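Review: the Stusten floor pack, a set of house rules for tidy-up robots
Posted 10 Mar 2022

I love a good rulebook, and I've been waiting ages for one written for people who have a two-armed robot picking things up in an ordinary room. Most safety paperwork I get handed was written with a fenced factory cell in mind. The Stusten floor pack from Prusari starts from curtains, furniture, a bin and whatever somebody dropped this morning, and I'm very taken with it.

What you get is a ring-bound deck of cards, a wall sheet and a roll of floor tape. It cost me $20 plus postage. The deck is the good bit. Each card holds a single rule in large type, with the reasoning on the back for anyone who wants to argue (we did, over lunch, and the card mostly won).

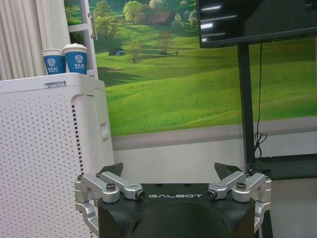
My favourite is the card called Look Up. Before a floor job, you check every surface the arms could bump on the way past, as well as the floor itself. Drinks come off the furniture or the furniture goes on the no-go list. I'd have told you I already did that. I did not, and cups left on top of an air purifier are exactly the sort of thing I stop seeing by the second hour.

The bin cards are just as practical. Fold the liner well over the rim, keep the bin clear of anything on castors, and agree beforehand how hard a gripper may press on the edge before the run is stopped. The pack suggests practising that with an empty bin and a person on the stop button, and I'd back that all the way.

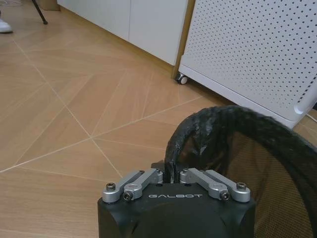 Cables and stands

Stusten is strict here, and good on them. A dangling cable counts as an obstacle, even if it's hanging in a loop beside a TV stand where no one walks. So does a lead along the floor. You tie it, tape it or mark it on the wall sheet, and "we'll keep an eye on it" isn't one of the choices.
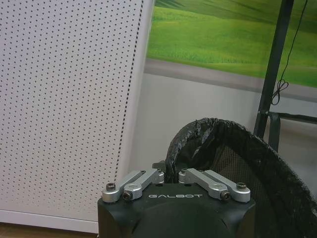

I did the full check in almost 20 minutes the first time, coffee included. It's quicker now that I know the order. The Griveline checklist I used before had better diagrams, I'll give it that, but it ran to page after page on guarding and had two lines on clutter.

A couple of grumbles. The tape leaves a gummy edge on timber floors, and the card numbers don't match the wall sheet, so card 14 sends you to the wrong box. There's also nothing about small items that roll, like a plastic bottle on its side. I've pencilled in my own rule: start with whatever can roll.

Still, I'd buy it again tomorrow, and a second deck is on its way for the Cui room.

Comments 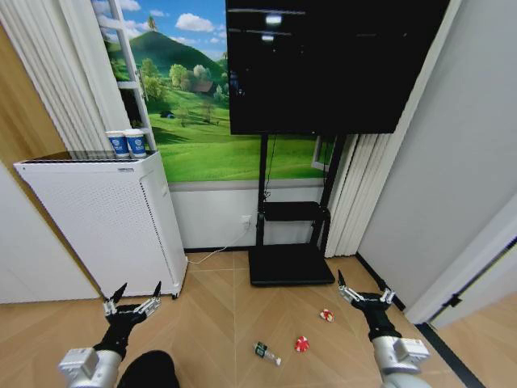
Georges Chidiac: Agree on the rolling rule, we do the same. I'd add that both arms should be parked before anyone leans in to move something, even for a moment. The pack only says "pause", and I think that's too loose. Did your copy come with the corrected wall sheet? Mine has 1062 printed in the bottom corner and the numbers match the cards.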